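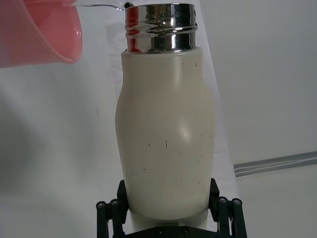

Watering the Bottle

618 shares
5 comments

My aunt left me the house at Stirkness, the contents of the house, and a cream bottle with a chrome neck which she said in her letter must be topped up every night. The solicitors, Pugh, had put the letter in a plastic sleeve. I read it in their waiting room with my coat on, and then I read it again in the car park in case it had got any more sensible.

It hadn't. "Top up the bottle before bed," she wrote. "Use the pink cup. Go slowly or it goes down the sides."

So that was me, in November, in a kitchen with one working bulb, pouring tap water out of a pink plastic cup into something that looked like a vase and felt like an egg. You wouldn't have given it a second glance in a charity shop. It's off-white and a bit matt, with a belly on it that sticks out more on one side if you turn it the right way (or the wrong way, I suppose), and it's covered in little dark specks and scuffs as though it had spent years rattling about in a drawer of keys. The top is lovely though. All ridges and rings, so shiny you can see the pink of the cup in it when you get close.

The trick is the stream. Tip the cup too fast and you get a sheet of water that misses the opening and soaks your sleeve. You want it thin as a bootlace. My aunt must have had wrists like a surgeon, because for the first week I went through every tea towel in the house.

I should say that I didn't believe in it. I was doing it the way you'd feed somebody's cat. She had asked, and she'd been good to me, and it took two minutes. But I did start to wonder where the water was going. I never poured any out, you see. She hadn't said to. And every night it took the same amount, one cup right up to the brim, and then in the morning I'd pick it up and it would weigh no more than it had the day before.

I looked for a leak, obviously. I stood it on newspaper overnight and the newspaper was bone dry at breakfast. I held it to my ear and heard the sort of thing you hear in any bottle, which is mostly yourself. I shone a torch down the neck and saw the torch, more or less, bouncing about in all that chrome.

Then I found the notebooks. They were in the dresser under the good tablecloth, ordinary red ones, and each line had a number and one or two words after it. It took me far too long to see that the numbers were nights. Night 1155, "calm". Night 1156, "calm, bit of swell". Then pages and pages of calm, some of them with a tick, until I got to 1408, where she'd written "FORGOT" in capitals and underlined it so hard the pen had gone through.

After that there was a gap with nothing in it at all, and then, in much smaller writing, "Norar back. Thank God. Never again."

Now, Norar is the rock at the mouth of our bay. It's on the tea towels (the ones I'd soaked). It has a flat top and a lot of rude seabirds, and you can see it from the kitchen window on any morning that isn't foggy. I had looked at it every day since I moved in, without thinking of it as a thing that could be anywhere else.

I went down to the harbour and asked the man who sells the crab whether Norar had ever, well, gone. He was wrapping my crab and he didn't stop wrapping it. He said the tide had been out a long way once. He said it had been out so far that you could have walked to Zirkar in your slippers, and that the boats lay over on their sides like dogs, and that there was an awful lot of rock where there was usually just the one, so nobody could rightly say which of them was Norar. Then he asked was I the one up at my aunt's house. I said I was. He gave me the crab for nothing.

I walked home quite quickly after that.

I'd like to tell you I never missed a night. I had a cold just before Christmas, a real stinker, and I went up at eight with a hot-water bottle and woke at ten to four with my heart going. There was a sound missing. You don't notice the sea when you live beside it, any more than you notice the fridge, and it had stopped.

I came down those stairs on my bottom, mostly. I couldn't find the pink cup. I had washed it up, for once in my life, and put it away like a decent person, and I opened every cupboard in that kitchen before I found it behind the gravy boat. My hands were shaking. I filled it at the tap and held it over the bottle and made myself wait until I'd stopped wobbling, and then I poured, and it went in as thin and clear as you like, not a drop down the sides. I did another. I did a third, to be on the safe side, and said sorry out loud, though I couldn't tell you who to.

Then I sat on the kitchen floor in my dressing gown and listened. It was a good while coming. First there was a kind of hiss, a long way off, like someone dragging a sheet across gravel, and then a gull started shouting, and then the first proper wave came in and thumped the harbour wall.

There was crab on the doorstep in the morning, and a note with it, no name, in pencil. It said, "One cup is plenty. You've had my shed."

I bought a red notebook that afternoon. I've got as far as night 31, "calm, bit of swell".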